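Two-arm robot bench takes shape at Drellwood workshop

March 15, 2021

Members of the Drellwood shared workshop are building a two-arm robot bench in the back bay, with a first open evening planned for April.

Umut Başaran and Ikechukwu Adeleke started the build with secondhand arms and a budget of $3000, most of it spent on the arms and their controllers. The table frame is aluminum rail. Cabling is still being sorted, and Adeleke said the power strips will be moved before anyone else uses the bench. 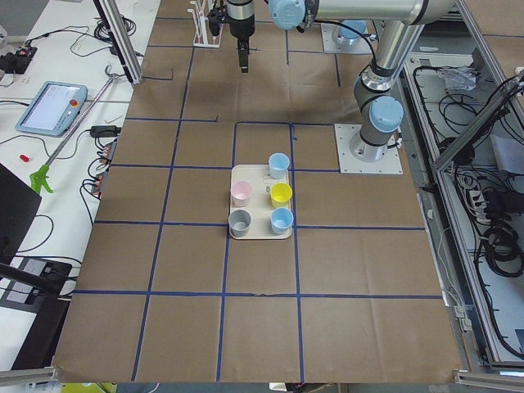
Five plastic cups on a tray at the center of the taped bench, with one arm's black gripper pointing down near the rack.

The first job is moving small plastic cups between set positions. Blue tape on brown paper divides the surface into a grid, which Başaran said makes it easier to put things back in the same place between runs. The pair want 100 clean runs with one arm before trying the second.

The workshop has 16 members signed up for the open evening. Anyone else interested can leave their name at the front desk.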